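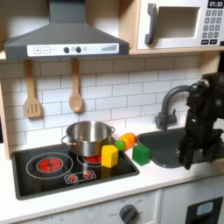 Sernmont Play Kitchen: our review after five months

July 13, 2024
14 comments
Share 26

We bought the Sernmont in February, for our daughter's third birthday. Before that I read reviews for many evenings, and most of them were written on the day the box arrived. A toy kitchen on its first day is always wonderful. I wanted to know how it is after the first weeks, when the child has already thrown the soup on the floor many times. I could not find such a review, so I write it now myself.

I should say that English is my second language, and also that I paid for this kitchen with my own money. I paid 200 dollars, delivery included. My husband thinks this was too much for something that does not cook. I will come back to the price.

The assembly

The seller says one adult can do it in one evening. I am one adult and I needed two evenings, and on the second one my neighbor Jericho Tolentino came to hold the side panel while I turned the screws. The instructions have only drawings, no words. I like this in general, but in step 9 the drawing shows two boards that look the same and they are not the same. One has the small holes closer to the end. I put in the wrong one, and I had to take out everything back to step 6.

My advice is to lay all the boards on the floor first and mark them with pencil. Use a hand screwdriver. Jericho wanted to use his electric one, and with it we made one hole too wide in the first minute. I filled it with wood glue and half a toothpick and it still holds.

The screws come in small bags with letters. We had one screw too few in bag F. I wrote to the seller and they sent me a new bag in a week, without asking for a photo. That was good service and I want to mention it.

How tall it is, and for whom

This is the thing I would check before anything else. Our daughter is small for her age, and in the first month she could not reach the shelf well. She stood on a step stool, and I did not like that, so I stayed near her all the time. Now she is taller and she can manage. Her cousin is six and he still plays with it, but he bends a little at the counter. I think that from three and a half to six is the best time. The box says "from 3 years," and I would not go under this number, there are small parts.

The counter is the right height for both of them to stand side by side, if nobody pushes. It is not deep. With two pots and a cutting board on it, there is no more space to work, and then the floor becomes the kitchen.

Is it stable?

Yes, if you fix it to the wall. The kit includes one metal bracket and a plug, and the plug was useless in our old wall. I bought a better one in the hardware store. Please do not skip this step. Children pull on the doors with their full weight, I have seen it, and before it was fixed our kitchen moved forward when she did this.

On the floor we put felt pads under the feet. One of our floorboards is lower than the others, so one foot has two pads. Since then it does not rock.

Sounds

Ours makes a boiling sound and a frying sound. They are not too loud. The boiling sound is nice, the frying one is like rain on a car roof. The batteries are not included, and the battery cover has a very small screw that I have already lost once in the carpet. After some weeks I simply took the batteries out, to have a quiet Sunday morning — no, I must be truthful, it was to have a quiet month. She did not ask for them back. She makes the frying sound with her mouth.

If you choose between a kitchen with sounds and a cheaper one without, I would take the one without.

The food and the pots

With the kitchen you get a few accessories, but no food. We first bought the Saludo vegetable set, and it is good for the price, but the pieces are light and they roll away under the sofa. The carrots have a seam that is a bit sharp, I went over it with a nail file.

Later my sister-in-law, Kristine Tan, gave us a set of Bremumon pots that her own children did not need anymore. They are heavier and they make a real noise on the counter. My daughter likes them more than anything else in her room. She fills one pot with all the food that we have, stirs, and says that it is for grandfather. If your budget is small, I would save on the food and spend on one good pot. 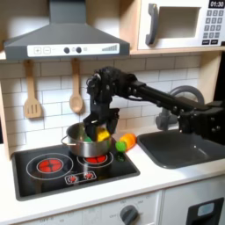

Cleaning

The surface is easy. A damp cloth and a drop of dish soap is enough for fingerprints, and also for yogurt if you come in time. The corners are more difficult. Crumbs of real crackers go into them, and I take them out with an old toothbrush.

Stickers are a bad idea. She put three of them on the door, and when I took them off, a little of the color came with them. Crayon comes off with toothpaste, I was surprised by this. Do not use a rough sponge, it leaves a dull spot that you see every time the sun comes in.

What broke

One door hinge became loose in the second month. I tightened it, and in the fourth month I had to do it again. A knob came off in my daughter's hand, but it only needed to be pushed back. Nothing else is broken. For a toy that is used every day, I find this acceptable.

Compared with the Soledmont

The Soledmont is the big one that you see in the toy stores, with a corner and a refrigerator. It costs 479 dollars. Kristine's friend has it and we visited her twice, so I could look at it with time. The doors close more softly and the wood feels thicker in the hand. It also takes half of the bedroom. The children played with it the same way that they play with ours: one cooks, one complains about the food.

If you have the space and several children, maybe it makes sense. For one child in an apartment I would not pay the difference.

Would I buy it again?

Yes, but I would wait for a sale. My husband has changed his opinion a little, he was served a lemon on a plate last week and he ate it very politely. The assembly is the weak side, and the hinges should be better at this price. Everything else I would give 4 of 5.

If somebody knows where to buy replacement hinges separately, please write it in the comments. The seller only offers the complete door.

Was this review helpful? 37 people found this helpful

Search reviews and guides
Go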